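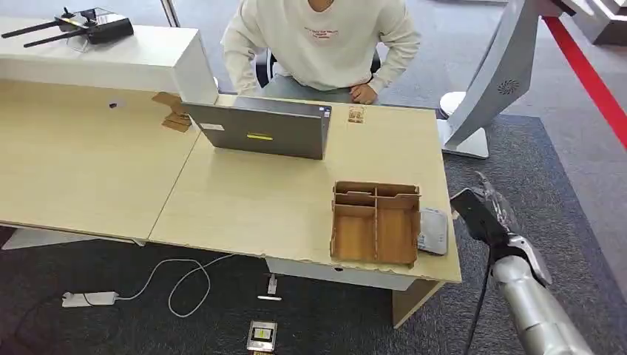
5 Discussion: Edge wear and replacement decisions in shared office desks

The inspection records from the Tindstead site show that edge condition, and not surface condition, is the main ground on which desk tops are taken out of use. Surface marks are recorded more often, but they seldom lead to a work order. Scratches, ring marks and faded areas stay on the record from one inspection to the next, while a chip on the front edge is usually followed by a repair or a replacement request within the same inspection cycle. This pattern holds for private rooms and for open areas, and it does not change when desks assigned to one user are separated from desks used by whoever arrives first.

The front edge is the part of the top that takes the most contact. Forearms rest on it, chair arms run into it when the seat is raised, and bags are dragged over it. In Figure 1 the right-hand top has a slightly chipped and worn front edge, and a diagonal seam runs where it meets the left-hand top. Both features matter for the analysis. Under the inspection form in use at the site, chipping and seam defects are entered on separate lines, and an inspector may enter either without the other.

The form does not ask for the depth of a chip. It asks only whether the chip can be felt with a fingertip drawn along the edge. We consider this a reasonable test for routine use. It is fast, it needs no instrument, and inspectors who worked the same room at different times agreed well. The drawback is that a chip that can barely be felt and a chip that catches a sleeve receive the same code. Of the 2000 records in the data set, those with a positive edge code therefore cover a wide range of actual damage, and the replacement rate given for that group should be read as an average over unlike cases.

5.1 Seams between joined tops

Desks assembled from two tops behave differently from desks with a single top. Each top sits on its own supports, and the supports can settle at different rates if the floor is uneven or if the load is placed mainly on one side. The result is a small step at the seam. The step is rarely large enough to tip a cup, but it exposes the higher of the two edges to contact along its full length, and wear there then proceeds in the same way as on the front edge.

Users tend to keep paper and laptops to one side of a seam, which loads the tops unequally from the first day. Moving the heavier equipment across the seam was tried in a small group of desks at Tindstead and was given up when the cables would not reach. A connecting plate fixed under both tops gave better results. Where the plate was fitted at assembly, steps were almost absent from the later records. Where it was added afterward, the existing step was held in place and did not grow, but it was not removed.

The angle of the seam is a further variable. A seam that meets the front edge squarely leaves two corners of equal strength. A diagonal seam leaves one corner that is sharper than the other, and the sharper corner has less material behind it. The records do not give the seam angle, so its effect cannot be tested here. We note it as a gap in the form.

5.2 Edge treatment

Edges in the treated group received a coat of Sostix, a clear sealing compound applied by brush, after light sanding. The untreated group was left as found. Desks were placed in one group or the other by room, with no attempt to match them for age. The groups were followed for five years.

Treated edges were less likely to receive a positive code at the next inspection, and the difference was still present at the end of the period, although smaller. Most of the loss of effect came in rooms that had been rearranged. When desks are moved, tops are commonly stood on their front edges against a wall, and the coating is damaged at the points of contact. Rooms with a fixed layout kept most of the benefit.

The treatment did nothing for edges that were already chipped. The compound filled the hollow but did not bond well to the crushed material at its rim, and it came away in pieces. For such edges the choice remains between replacing the top and turning it so that the worn edge faces the back. Turning is cheap, but it depends on the position of the cable hole. A hole drilled off center for one orientation may end up above a support once the top is reversed.

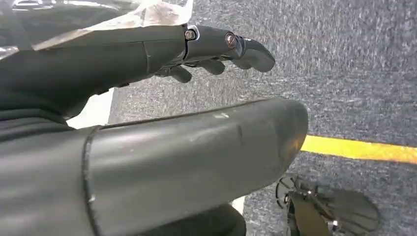

J. Kang

5.3 Floor covering and chair contact

The floor was included in the survey for one reason: it sets how freely a chair rolls, and a chair that rolls freely strikes the desk more often. On hard floors the chair tends to arrive at the edge with some speed. On carpet the user has to pull the chair forward, usually by gripping the desk, and the contact is slower but comes with a steady load on the front edge.

The two kinds of floor gave different damage. Hard floors were associated with short, separate chips at the height of the chair arms. Carpeted floors were associated with a dull, rounded edge over a longer stretch, and with fewer chips. Rounding is not coded on the form at all. It appears only in the free-text field, and only when the inspector chose to mention it, so its true rate is almost certainly higher than the rate we can report.

Carpet tile was replaced in several rooms during the period. New tile is thicker than compressed tile, and where only the aisle was renewed, desks standing with some supports on old tile and some on new tile developed the seam step described in 5.1. This was the clearest single cause of steps in the data. The maintenance plan now calls for desks to be leveled after any work on the floor, but leveling was not recorded as a separate task until late in the study.

5.4 Comparison with a modular system

A group of 200 desks of the Dideck type was installed in one wing and inspected on the same schedule. In this system the front edge is a separate strip that can be removed with a hand tool. Edge damage was as common as on the other desks. Replacement of whole tops was much less common, as would be expected, and the strips were changed by site staff during normal rounds.

The saving is smaller than the drop in replaced tops would suggest. Strips were changed for slight marks that would not have led to a work order on an ordinary desk, and several rooms had strips changed at every inspection. A low cost per repair appears to lower the threshold at which a repair is requested. A second cost is storage. Strips are supplied to fit a particular top, and stock had to be held for each width in use.

5.5 Limits of the data

All records come from one site with one cleaning contract, and cleaning practice affects the results. Wet wiping along the edge lets water into any break in the surface, and swelling next to a chip was reported often enough in the free-text field to suggest that some damage coded as wear is in part moisture damage. The two cannot be separated after the fact. Inspections were made in May, when the rooms were in ordinary use, and desks covered by equipment or paper were inspected only along the edges that could be reached.

Desk age was known for purchased stock but not for desks carried over from the previous tenant. These were entered as a single class. Removing the class from the analysis weakens the effect of edge treatment slightly and leaves the effect of floor covering unchanged.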